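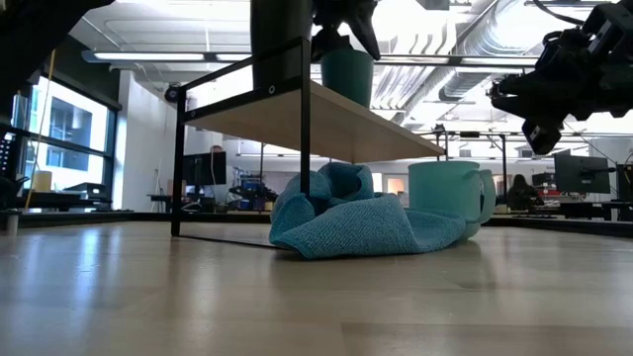
The little shelf, black frame and light wood.

May 2018

I finished the Erkura walk!! All 28 miles of it, over two days, and I am typing this with my feet in a washing-up bowl and a cheese sandwich on my knee. I have wanted to do it ever since I found the old trail leaflet in the library in Jenddale, and it was better than I'd let myself hope.

Day one was the long climb out of Woltoditz. I was on the path by first light and had the whole hill to myself apart from the larks, and there were so many larks. The bluebells are a bit past it lower down but up in the top wood they were still going strong -- a proper blue haze, and that green smell you only get in spring. I stopped far too often and ate my lunch before ten (no regrets). The last stretch into the hostel is all loose stone and I was very glad of the poles.

The hostel does a lentil soup that I would happily walk another 19 miles for. I had two bowls and then slept like a log.

Day two was mostly downhill and should have been easy, except that the footbridge is closed and the detour goes right around the reservoir. It must have added around 40 minutes. But there was a heron! Standing in the shallows, completely unbothered, and I got to watch it for ages while I changed my socks. Then wild garlic all the way along the river, and a field of brand new calves, and finally the bus stop, with the bus already sitting there.

Things to remember for next time: thicker socks, the other hat, more apricots, and don't bother with the second water bottle, there's a tap at the farm gate.

I already want to do the coast one in September. It's only 20 miles and it's flat and there is a cafe halfway. I'm going to get the map out again once my feet are dry.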